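The Box on the Table

Every few months somebody tries to sell me a better way to keep my necklaces. The latest is the Stasetti, a tower of velvet hooks that costs $60 and wobbles when a truck goes by. Before that it was the Grokusis drawer system, with compartments so small that a decent bracelet has to be folded like a letter.

I am not convinced any of it beats a box with low sides.

Olga Retamal, who repairs beadwork in a shop behind her house, isn't convinced either, though she is kinder about it. She restrings prayer beads mostly, long ones with tassels, and says the damage she sees comes from hanging. "The cord stretches, the knots creep, and then there's a gap you could put a pencil through," she told me. I asked if a drawer was any better. She shrugged. Drawers get slammed.

Her own habit is to lift a string by the tassel end, let the loops drop straight, and lower it into something flat. It takes longer than tossing it in. I tried it for most of May and gave up on the mornings I was late, so take that for what it's worth.

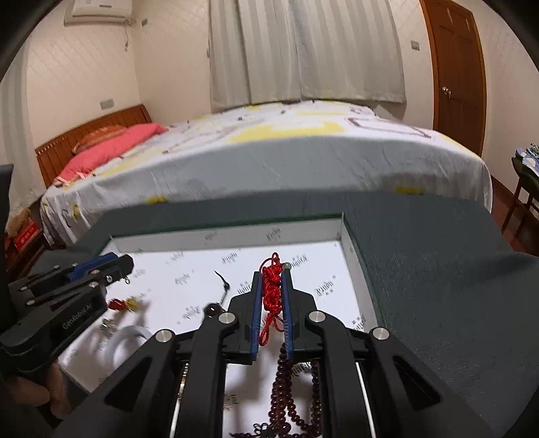
Do small charms need to be kept apart from long strings of beads?

Keep them apart if the charms have rings or hooks, which catch on cord; smooth ones can share the space.

Paloma Abernathy, a buyer at the accessories chain Quansah, argues that shoppers want to see everything at a glance, and she has the stands to sell them. Maybe so. But I have looked at a lot of those stands in other people's bedrooms, and what I see at a glance is dust. A shallow gift box somebody saved, logo and all, does the same job for nothing, and a lid keeps the dust off.

The tangles will come anyway. Retamal uses two blunt needles and a good lamp. I use bad language and the edge of the bed.

Related
Is the Dreltirel Cedar Chest Worth the Floor Space?
Tamsin Doucet on Sorting a Button Jar
Red Cord, Four Knots
What We Keep in Shoeboxes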